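Review: Trako home learning kit, upper primary

Reviewed by Raluca Jitaru, 2/8/22

Our tutoring group bought 11 of these kits in May for children who had fallen behind while their schools were shut. Each one cost us $19 through the Liltel community program, plus freight. We have now used them for a full term with kids aged nine to 12.

What you get

A workbook, a reader, a set of fraction tiles and a solar lamp with a charging lead. Everything packs into a flat satchel. The lamp is the best part. Several of our families share one room in the evenings, and a child can read by it without keeping a baby awake.

The workbook is decent on maths and weak on writing. There are only 3 pages of free writing in the whole thing, and the prompts assume a child has a backyard and a pet. Amna Zaidi, who coordinates our Hudotlow sessions, rewrote most of them.

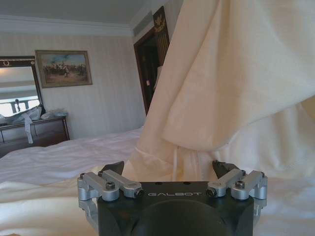
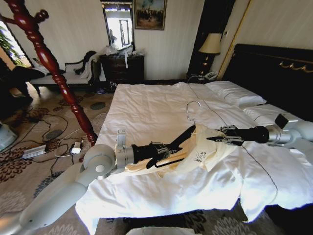
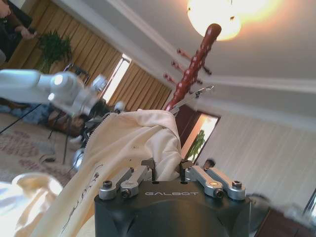 Cream-coloured fabric, all three.

How it held up

The satchel zips went first — two had failed by the fourth week. The tiles are solid. Reader covers curl if they get damp, so we now keep them in zip-lock bags.

Support

Trako replaced the satchels after one email. Quote the batch number inside the flap (ours was 2527) or they will write back asking for it.

Translations

The Türkmen edition has the same exercises but no answer key. Parents who want to mark work at home will be stuck.

Verdict

Good value at the program price. I would not pay full retail until the writing section is fixed.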